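4.2 Pose tracking with two hand-held grippers

We were keen to keep the Wovside tracker simple, so each gripper carries one square marker with its own pattern, and the software tells left from right by that alone (Figure 3).

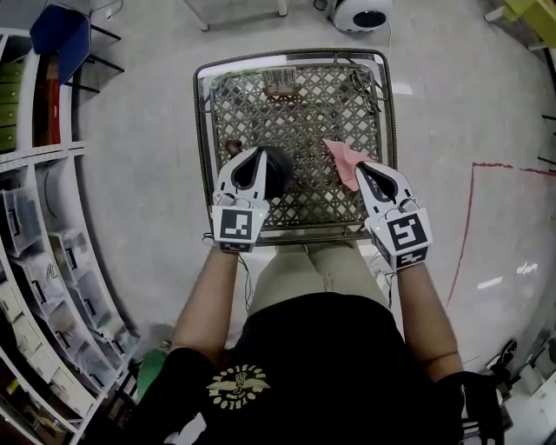 Barua, software lead, Wurero project

Figure 3. Both grippers in use over a woven chair seat, one holding a pink item.

When a marker is lost, the filter coasts for up to 50 frames - a generous limit, we admit, but a kind one to slow hands.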